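Machines at Home and at Work: An Evening Course
Wulodbridge Adult Learning Center
Handout 6: Can a robot do the chores yet?
2022-04-25

Please read this before we meet, and bring it along, as I will be pointing back to it all evening. Those of you who missed the session on factory arms will be fine, but do borrow somebody's notes on the word "gripper" if you can.

1. Where we left off

Last time we looked at welding and packing lines, and several of you said, quite fairly, that if a machine can put a car door together all day long then surely it can put away the breakfast things. I have been turning that over ever since, and it seems to me a lovely place to begin, as the answer is partly yes and mostly not yet, and the reasons are things you can check in your own kitchen.

A line robot lives in a world that has been arranged for it. The door arrives in the same place, facing the same way, and if it doesn't, a sensor stops the line and a person walks over. Your breakfast table is arranged for you. The cup is wherever you put it down, the newspaper is on top of the spoon, and there is jam on things. Most of the difficulty in household robots comes out of that one difference, and we will keep coming back to it (I'm sorry in advance if you get tired of hearing me say it).

2. What we mean by a chore

For this course a chore is a job with a beginning, an end, and somebody who would notice if it were done badly. "Tidy the kitchen" is too big for that, so we break it up. Putting a can back on a shelf is a chore. So is wiping a counter, or moving bread from a board to a plate. Each one breaks up further, into finding the thing, reaching it, taking hold, carrying it and letting go. Letting go sounds like nothing at all, but try setting down a full glass with your eyes closed and oven mitts on, and you'll have a good deal more sympathy for the machine!

On the shop floor the list looks much the same with different nouns. Loltetti, the small parts packer we will visit in May, has an arm that moves boxes from a belt to a pallet and does it very well. They also have a bench where loose fittings come back from customers in mixed bags, and that bench is still worked entirely by hand. Ask about it when we are there. They are happy to talk about it, and they have tried two systems so far.

3. Three sorts of hard

Seeing. Shiny things, clear things and things partly hidden behind other things give cameras trouble. A drinking glass in front of a window is a miserable object to look for.

Holding. A soda can is stiff until you squeeze it too much. A pastry is soft, flaky and never quite the same shape as the last one. A hand like yours feels these differences and adjusts before you have thought about it, while many grippers have only two fingers and very little feeling in them.

Deciding. Somebody has to choose which object comes first, which arm takes it, and what to do when the first try goes wrong. Two arms help, as one can steady while the other works, but now they also have to stay out of each other's way.

4. Practicing in simulation

Real practice is slow. Somebody has to put the can back after every attempt, things fall on the floor, and a gear wears out. So a great deal of the work is done on a computer first, in a pretend room where the can can be put back instantly and nothing ever needs mopping. The Gelta exercise we will use in class is set up for 1000 simulated tries at one pick-up task, and it gets through them while we have our coffee.

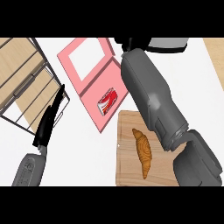 Figure 1. A simulated tabletop task with two arms. The can is lying on its side on the pink tray, the croissant is on the cutting board, and the left gripper is closed and empty.

Take a minute with Figure 1 before you go on, and plan the job as if the arms were yours. Say the can has to go onto the wooden shelf at the left and the croissant onto the tray. I would like you to think about which arm you would send for the croissant, considering how close the right forearm already is to it, and whether you would want the can out of the way first. A can on its side can also roll, so where would you take hold?

The catch with practice of this kind is that the pretend room is kinder than the real one. Crumbs, sticky patches and wobbly tables are hard to model, and a program that does beautifully on the screen may do poorly on a bench. In our own classroom trial, the Sæther arm made 100 attempts at lifting a paper cup and managed 56 of them, after a nearly perfect showing on the computer. I was rather proud of the 56, I must say - the cups were less impressed.

5. So, can they?

For one object, in a known place, with good light, often yes. For a whole kitchen that changes every day, with a person wandering through it, I would say no, and I would be careful of any short video that suggests otherwise. When you watch one, ask whether the film has been sped up, how many tries were left out, and whether someone off to the side was steering.

For next time

Pick one chore at home and write down every step, including the ones your hands do without asking you. One page is plenty. Mark the step you think a machine would fail at first, and give your reason in a sentence or two. If you do the laundry, please stop at folding one towel, as last year's essay on fitted sheets ran to 2000 words and we never did get to the end of it.

Sturdy shoes are needed for the Loltetti visit, and the sign-up sheet is by the door.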